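I have been trying to hang things on walls for most of my adult life, and the walls are winning.

The current apartment in Praltberg has plaster that a nail goes into like a spoon into pudding. The lease allows "small fixings" and then spends half a page defining small. Before I moved in I bought a box of adhesive strips from Wustix, rated for 4 pounds a pair, and used two pairs on a mirror that weighed rather less than that. It came down at ten past three in the morning. I slept on the couch for two nights, out of range of everything else I'd stuck up.

So I gave up on glue and moved to clips. Clips, cloth and light things only. You run a rail or a strip of wood along the top, clamp a length of fabric to it, and attach whatever you like to the fabric. If it falls, it falls softly, and you curse it and clip it up again before coffee.

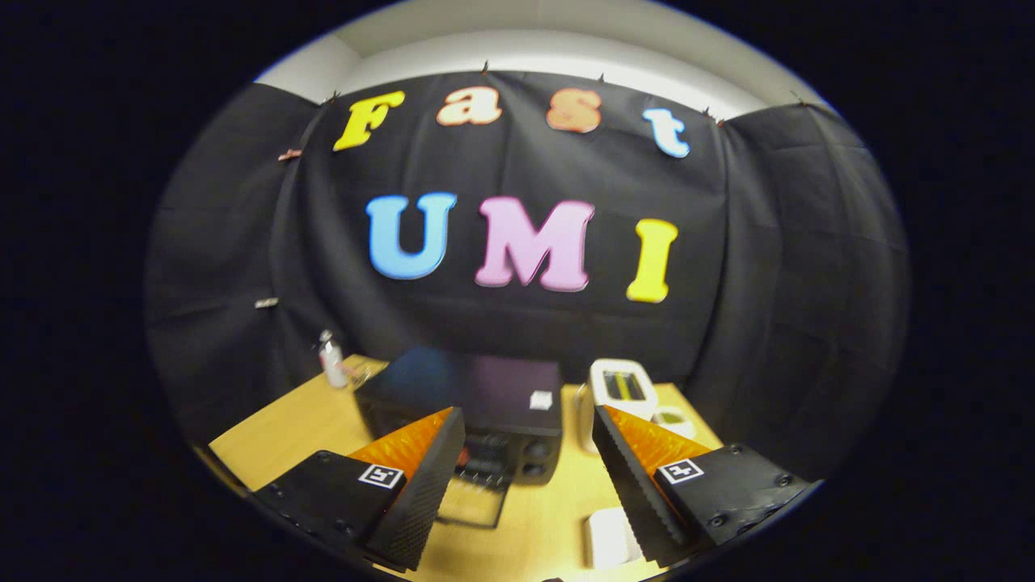 Black cloth, clips along the top, big foam-style letters. My kind of wall.

Black hides the folds better than any other color, and folds you will have, unless you own an iron and a different personality. I went with a dark gray from Kyriakidis, the fabric place behind the bus station, where they cut it while you're still deciding. It shows every crumb of lint in the building. I now own a lint roller the size of a rolling pin.

The rail is an Alska, meant for shower curtains, and it cost less than the mirror did. My bill for the whole business, counting the paint I had to match where the strips took a piece of the wall with them, would embarrass me if I wrote it down, so I haven't.

Hanging from it at present: a calendar still turned to December, a straw hat, and a postcard of a lake I have never been to. The mirror lives on the floor, leaning. I can see my shins very well.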